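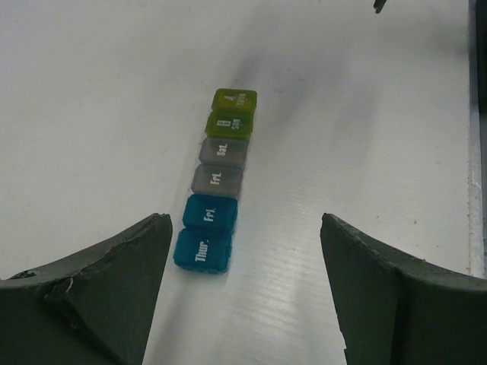
A row of day compartments, Thur. and then Fri. two times.

Print | E-mail
Reading time: 4 minutes

Subject: Re: [border-news] The release at Tamuno and the Studik report
From: Hidayah Sinaga

Dear all,

Thank you for the messages on this subject. I was travelling and could read them only on my telephone, so I answer now to several points together. I am sorry if I repeat something which was already said by another member.

On Saturday Martin wrote:

> I have watched the Studik report on the two fishermen twice
> now and I still don't follow the order of events. They say
> the men drifted over the line in fog, were held for 22 days
> and then walked back across the bridge at Tamuno after "quiet
> contacts". Whose contacts? The ministry takes the credit, the
> other side says it was a humanitarian gesture and there was no
> negotiation at all. Then at the end there is a shot of the
> bridge with flags on it, and I would swear those flags came
> down last spring. Is this old film? Does anyone on the list
> read the regional papers and can tell us what was said there?
>
> Also, was there an exchange or wasn't there? Nobody in the
> English reports will use the word.
>
> M.

I do read the regional papers, mainly the one from Jultis, and I lived on that side of the river for ten years, so let me try.

First, the order of events. The Jultis paper reported the detention on its third page, four lines, with no names. This was before Studik said anything. The boat was found on the eastern bank below the old customs house, and the paper wrote that the men "are helping to clarify the circumstances". People who have lived there know this sentence. It means that the border guard has them and that the capital has not decided yet what to do. After this there was silence in the papers for more than two weeks. The families went to the ministry and were told to wait and not to speak with journalists, and one of the wives spoke with a journalist anyway, from a radio station in Turnton. I think that this interview changed the situation more than any of the contacts, but I can not prove it.

Second, who made the contacts. Both governments have a joint water commission, which meets for the dredging and the flood warnings. It is a very dull body and it was never closed, even in the bad years. The engineers know each other and have each other's telephone numbers. The Jultis paper mentions that the commission had "an additional session" in August, and it does not give the topic. When there is no embassy it is usually a body of this kind which carries the letters. So I believe the ministry when it says there were contacts, and I also believe the other side when it says there was no negotiation, if we understand the word in the strict way. Engineers have no mandate to negotiate.

Third, the exchange. I would be careful here. It is true that on the same afternoon a lorry driver was let go on the western side. He had been sitting there since the winter for customs papers which were not in order. His release was on an inside page, again with no name, and the court in Turnton said that his time was finished and the decision was an ordinary one. Maybe this is so. In the Jultis paper the two stories were printed side by side under separate headlines, and the editor there is not a person who puts things side by side without thinking. I would not write "exchange" in an article. I would write that the three men went home on the same day, and let the reader think.

Fourth, the film. Martin is right about the flags. The poles on the bridge were removed when the railing was painted, and I crossed there myself afterwards and they were not there. There is another sign too. In the Studik pictures the signboard at the western end says that the speed limit is 80. For the whole of this year the bridge is under repair and all vehicles must go at walking speed behind a soldier. So at least this part is from the archive, and Studik should have written it on the screen. I do not think that there was a bad intention. Cameras were not allowed near the bridge that day, and a producer with an empty half minute will take what is on the shelf. But the whole report is about what happened on this bridge, and then the viewer should know that he is looking at another year.

I have written to the Studik editors in a polite way and asked for a correction. If they answer I will forward it, with their permission.

One thing in the discussion I would like to answer separately. Somebody wrote that the fishermen "should have known where the line is". On the map the line is very clear. On the water there are buoys, and after every high water the buoys are somewhere else. In the time I lived there, both sides moved them back twice, each side to a slightly different place. My neighbour fished there all his life and he used a poplar tree and a chimney to know his position. The chimney has been demolished. In fog he would not have seen the tree either.

For those who want to read further: the Jultis paper has its August issues open for everybody, but the search works badly with the local spelling. Try the name of the river together with the word for "boat", and leave out the accents. The radio interview from Turnton was available for a short time and then taken down. If any member has kept a copy, I would be grateful for it, also if the sound is poor. I can make a translation for the list, but please give me until the end of next week.

To Martin's other question, about the fishing permits, I do not know the answer. I have asked a former colleague.

With kind regards,
Hidayah Sinaga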